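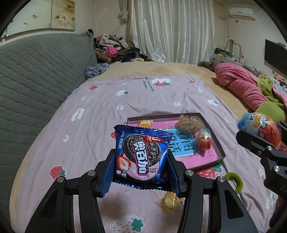

Fiction

The Office of Monument Interpretation

Notice was given on Thursday, October 29, 2026, that the north stair of the Zakis Memorial would close to the public pending completion of the new visitor hall. The notice was signed by Wilma Moncrieff, Superintendent, and posted at the gate, at the ferry landing and on the door of the Balis Hotel, where it was read chiefly by the staff.

Miss Moncrieff had served the Memorial under three boards. It was her practice to walk the grounds each morning before the gates were opened, and on the morning after the notice she found Kenneth Cruickshank already on the stair, seated on the fourth step with his hat beside him.

"The stair is closed, Mr. Cruickshank."

"So I have read."

"Then I must ask you to come down."

He did not come down. He had cut the lettering on the upper wall as a young man, when the firm of McKinnon held the contract, and he wished to know what would be done with it. Miss Moncrieff informed him that the upper wall would be preserved within the new hall, behind glass, with suitable lighting. The plans had been available for inspection at Gumenach town hall throughout the summer.

"There are 3000 names," he said. "Will a person be able to touch them?"

Miss Moncrieff replied that the question had not been raised during the period for comment.

She returned to her office and took out the drawings. The glass was shown as a thin double line, 100 feet in length, with a note in the hand of the architect, Alistair Sutherland: continuous, no openings. She looked at the line for some time. Her own father's name stood near its eastern end, low down, and she had not laid a hand on it since her appointment, considering that it would be improper in uniform.

At noon she telephoned Mr. Sutherland. He explained that any revision would require a written instruction and would delay the contractor well into November. She asked him to describe the form the instruction should take, and wrote down what he said.

The instruction went out by the afternoon ferry. She then put on her coat and climbed the north stair, stepping over the rope she had ordered placed there. Mr. Cruickshank moved his hat to make room.

"I am here to inspect the lettering," she said.

"Which part of it?"

She told him the name. He rose, with some difficulty, and went ahead of her to show her where it was.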